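Part-time Tea Room Host, Ostilby Reading Rooms

Posted 2026-08-15

We are looking for a kind and steady person to run the small tea room on the ground floor of the Ostilby Reading Rooms. If you like books, like people, and don't mind a morning that begins with putting out chairs, we would very much like to hear from you.

A little about us first, as not everyone who reads this will have been through our door. The Reading Rooms are a members' library with 400 members, a good many of whom have been coming for longer than any of the staff have worked here. We lend novels, local history, cookbooks, a great deal of travel writing and more detective stories than we have shelves for. Upstairs it is quiet. Downstairs it is not, and that is how we like it, because the tea room is where people go when they have finished a chapter and want to tell someone about it.

Olga Robles has looked after the tea room for years and is leaving us at the end of August to live nearer her grandchildren. We will miss her dreadfully. She has offered to stay on for the first two weeks with whoever takes over, to show them where everything lives and which members take offense if you ask them whether they want milk (they have always wanted milk!).

What the work is like

You would open the tea room in the morning, make tea and coffee, serve cakes and sandwiches, keep the tables clean and take payments. The cakes come in from Nwachukwu, the bakery on the corner, so there is no baking unless you want to do some, in which case please do, and please let the office know in advance so there can be a little sign. The sandwiches are made here each morning, and the menu is short enough to learn in a day.
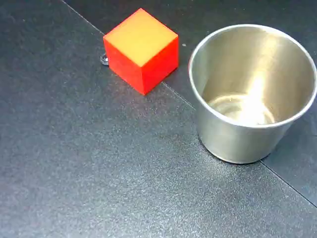

Afternoons are usually slower, and when the tea room is empty you are welcome to sit down with a book. On the days when the reading groups meet it gets busy all at once, usually when both groups come downstairs together, wanting a pot of tea each and all talking about the ending. The groups are run by Yi-an Chae and Saturnino Lozano, who will always tell you beforehand what they are reading. You are not expected to have read it, but it does make the eavesdropping more enjoyable.

There is also a certain amount of what I can only call looking after people. Some of our members live alone, and the person behind the counter may be the first one they have spoken to that day. We would like you to learn names, to ask after the hip or the dog, and to let me or Encarnación Arroyo in the office know if somebody who is always here hasn't been seen for a while. I mention it because it matters as much to us as the tea does, and it takes up more of the day than people expect.

Who we are hoping to meet

You may have worked in a café before, or in a school kitchen, or behind a bar, or you may have spent twenty years feeding your own family and their friends. Any of those would do nicely. We need someone who turns up when they said they would, who can add up, who keeps a clean kitchen and who is patient with people who cannot decide between the lemon cake and the walnut. You will need a food handling certificate, but if you haven't got one yet, we will pay for the course and for the hours you spend on it.

You will be on your feet for much of the shift and there are some boxes to carry from the back door. If that would be hard for you but the rest of this sounds like your kind of job, please get in touch anyway and we can talk about how to arrange things. The tea room is all on one level, and we have a stool behind the counter that Olga swears by.

Hours and pay

The job is four mornings and 2 afternoons a week, and we are happy to talk about which ones suit you. Pay is by the hour, and we will tell you the rate when you first get in touch, so that you aren't left guessing until the interview. You get paid vacation, free membership of the library, lunch on the days you work, and first pick of the books we withdraw from the shelves. We close for a stretch at the end of the year, and that time is paid too.

How to apply

Please write us a letter, by email or on paper, telling us a bit about yourself and why you'd like to come. One page is plenty, although we have never thrown out a longer one. Add the name of someone who knows you well and would be glad to talk to us. If you'd also like to tell us about a book you have enjoyed lately, we'd be delighted, but it won't count for or against you.

Letters should be addressed to Valeriano Carrasco, Librarian, Ostilby Reading Rooms, or handed in at the front desk. Everyone who writes will get a reply. We'll invite a few people in for a chat before the end of August, and you'll be given a pot of tea and a slice of something while we talk.

If you would like to look around first, just come in and ask for me or Encarnación. Visitors don't need to be members to use the tea room, and Olga is happy to answer questions once the morning rush has died down.

Valeriano Carrasco
Librarian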